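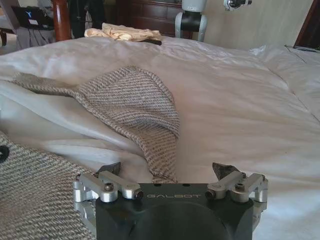
Aluminium links with black screws

Small screws in aluminium: notes for the home workshop

Aluminium threads strip well before a steel screw does. Start every screw by hand and turn it backwards until it drops into the thread, then forwards. If it binds in the first two turns, back it out and clean the hole with a bottoming tap.

Sizes. M3 and M4 cover most light fittings. Minimum engagement in aluminium is twice the screw diameter – 6 mm for M3, 8 mm for M4.

Threadlocker. Medium strength, one drop, on the male thread only. Degrease both parts first. Do not use it near polycarbonate or ABS, which can craze.

Corrosion. Steel against bare aluminium will pit in a damp shed. Use stainless with a smear of anti-seize, and check coastal sheds every October. Do not combine anti-seize with threadlocker.

Finish. Wet-sand with 400 grit before polishing. Keep compound out of tapped holes – a stub of foam earplug works.

Storage. Sort by diameter, then length. Label the drawer, not the lid.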